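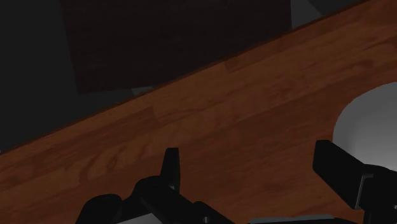

MORTON – The Bilgin Table, the shared supper that has brought neighbors together in the old Sidham market hall for the past five years, will return this August with more seats, a longer menu and, for the first time, a second sitting for families with young children. Organizers expect to feed 600 people over the course of the evening, up from the modest crowd that squeezed in for the first supper and ended up passing plates over each other's heads. The idea has always been a simple one. Put out a wooden tabletop with a warm, reddish-brown grain and faint lines where the boards meet, set some bread on it, and people who have lived three streets apart for half their lives will sit down and start talking.

The supper is hosted by Anach, the Morton cooking school founded by Kaan Akgül, who still teaches the early bread class himself and can usually be found with flour up to his elbows well before 7 a.m. Students from the school will prepare the meal together with home cooks from all over town, many of whom have been sharing family recipes with Anach since the spring.

"When I first came to Morton I ate dinner alone for the better part of a year, and I remember very clearly the evening that changed," said Akgül. "A neighbor knocked and asked if I had any onions. I had plenty of onions. I also had a pot of lentil soup that was far too big for one person, so she came in, and then her husband came looking for her, and then their boys came looking for both of them. We finished the pot. I have been trying to make that same evening happen again ever since, only bigger."

That lentil soup will open the meal, as it does every year. After it come stuffed peppers, slow-cooked lamb with apricots, a chickpea stew for those who don't eat meat, and a tomato salad made with whatever the gardens around Sidham are giving up that week. Dessert is in the hands of the Anach evening class, who have promised a semolina cake soaked in lemon syrup and have been baking practice versions for weeks, much to the delight of everyone who works in the building.

The school has also been collecting the recipes that cooks bring to the supper, and a first printed collection will be on sale at the door. It holds 71 of them, from a quick cucumber pickle to a wedding stew that takes the best part of two days and really wants a cousin or two to help stir. Each recipe appears with a short note from the person who gave it, in their own words, and the editors have left in the bits of advice that cookbooks tend to trim away – which aunt to ignore on the subject of salt, for instance, and how to tell that the onions are done by the smell from the next room.

Last year's supper drew nearly 748 requests for places, well beyond what the hall could manage, and Akgül said that turning people away was the hardest part of the whole summer. The added sitting is meant to help with that. Families with small children are invited to come at 4:30 p.m., when the portions will be a little smaller and the music a little quieter, and there will be a corner where youngsters can shape their own flatbreads and see them go into the oven. The main sitting begins at 7 p.m. and goes on, if past years are anything to judge by, until the last of the tea is gone.

Places are free, as they have always been, though guests who are able to are warmly asked to bring something to share. A jar of jam, a loaf, a bag of plums from the tree in the yard – all of it finds a spot. Musicians from Morton and Sidham will play between courses, and anyone who has a song and the nerve to sing it is welcome to speak to them on the night.

"Please come hungry, and please sit next to somebody you don't know," said Akgül. "If you are shy, ask them to pass the bread. It is a very good way to begin."

Places can be reserved in person at the Anach front desk in Morton or at the Sidham market hall during opening hours. Guests with allergies or other needs are asked to mention them when they reserve, so that the kitchen has time to plan. Home cooks who would like to add a dish to this year's menu, or a recipe to the next collection, can leave their name at either desk.

About Anach
Anach is a community cooking school in Morton offering day and evening classes in bread, pastry and everyday home cooking for adults and older children. No experience is needed for any of its beginner classes, and aprons are provided.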